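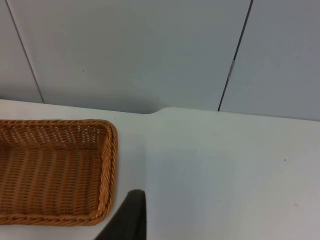 Elsie Rewi
Re: Willow or cane for a first basket?

Going to disagree with the last two posts. Willow is fine for a beginner if someone else has sorted and soaked it. If you are buying a bundle on your own and working at the kitchen table, start with cane. You can have it ready in half an hour and you can put it down when the phone rings.

hedgerow_dan
Half an hour is true for thin cane. The thicker stuff I got from Dafis needed most of an afternoon before it would bend around a corner. I still say willow. You learn what the material wants to do, and cane lets you get away with too much.

pmorrow
What does "get away with too much" mean? I'm the one who asked the question and I would like to get away with as much as possible.

hedgerow_dan
It means cane is the same thickness all the way along. Willow has a fat end and a thin end, so you have to think about where each rod starts. If you learn on cane you have to learn that part later.

Elsie Rewi
Yes, later. After they have finished something. I taught evening classes in Drudton and the willow beginners dropped out faster. They kinked their rods, got sore hands and went home with half a base.

tallow22
I took a willow class and finished a round one. It leans. I keep onions in it.

pmorrow
OK. Second question then. I want a rectangle, about the size for bread, with a roped edge. Everyone says do a round one first. Is that a rule?

basketcase_lou
Not a rule but good advice. Corners are where rectangles go wrong. The sides pull in as you go up and you don't notice until you set it down and it rocks. If you insist, use a wooden base with holes drilled in it. Jasside sells them in two sizes. Then your shape is fixed and you only have to worry about the sides.

hedgerow_dan
Wooden bases are cheating.

basketcase_lou
They've been sold for longer than either of us has been alive.

Elsie Rewi
Use the wooden base. For the roped border, leave your stakes a lot longer than you think. I leave 18 inches above the last row on a small one and trim what's left over. Soak the stakes again before you start the border, even if you only stopped for lunch. Dry stakes crack at the corner and you can't patch it so it doesn't show.

tallow22
Does it matter which corner you start on?

Elsie Rewi
Don't start on a corner. Start in the middle of a long side. The last few stakes have to be threaded under the first ones and you want room for that.

basketcase_lou
I start on a short side, but agreed about the corners.

pmorrow
Ordered a base and a coil of cane from Ivach. Their page says 232 feet in the coil. Is that enough?

hedgerow_dan
Enough for one small one and your mistakes. I'd have bought 2.

Elsie Rewi
One is plenty. Coil up what you don't use and keep it somewhere dry, because it goes moldy in a plastic bag. I lost a whole batch that way one March.

tallow22
Do you seal them when they're done? Mine has gone gray.

basketcase_lou
I don't. If it's for bread, leave it bare and put a cloth in it.

hedgerow_dan
Agree with Lou on that one. Varnish chips off wherever the weave flexes.

pmorrow
No varnish then. Base has six corners' worth of warnings on the packet and I only need four. Will post again when I get to the border.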